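Unit 4. Small claims: what the court needs from you

Lecture notes, K. Mujić

A small claim is a civil case, so there is no prosecutor and nobody goes to jail. In our class case, Hodžić v. Vendley, the buyer asks for 400 dollars – the price of a broken heater.
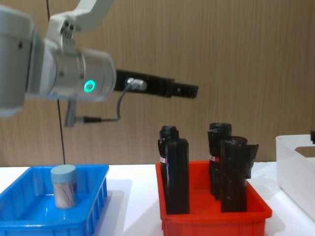
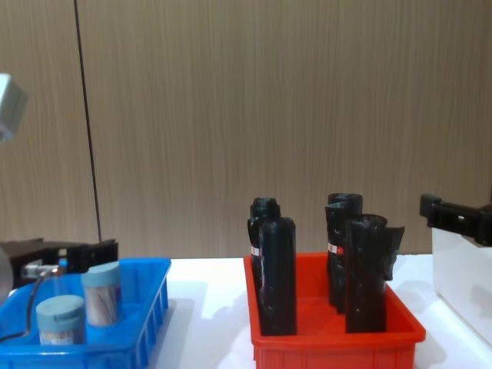
Filing the claim

Write the full legal name of the other side. Attach the receipt and the letters. Keep one copy of everything for yourself. For next class, please read page 67.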